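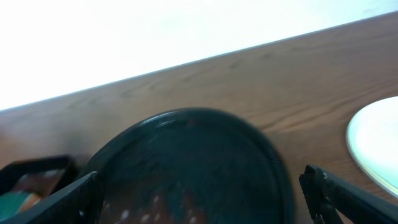 The table.

Ordered the space heater online last night, after two weeks of saying I would drive to Ornbridge for it. Skiltevis had it for 116 with free shipping. The store in Ornbridge wanted 18 more for the same model and had none on the shelf anyway.

I read reviews for too long. Skarkero's heater had 1,394 of them and I got through nearly two pages before they all sounded alike. One man gave it a single star over the color of the cord.

At checkout the site added a protection plan by itself. I took it off, went back to change the address, and it was in the cart again. Took it off a second time.

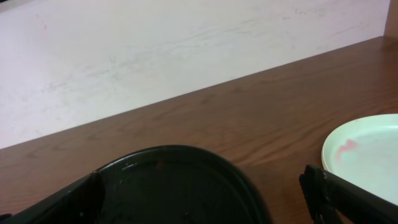

Wood and white wall.

Confirmation came at 6:40 a.m. and says the box ships from the Geagea warehouse. Last November a lamp came from there and sat at the depot for days – no notice, no call. I wrote to the store's chat to ask if I could pick it up myself.

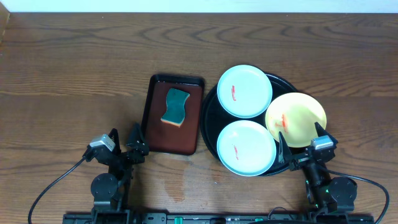 The reply was that pickup isn't offered on heaters, and that a signature would be needed at the door. So I will be home in the afternoons until it comes. Saved the receipt in the blue folder. Still need to return the curtains.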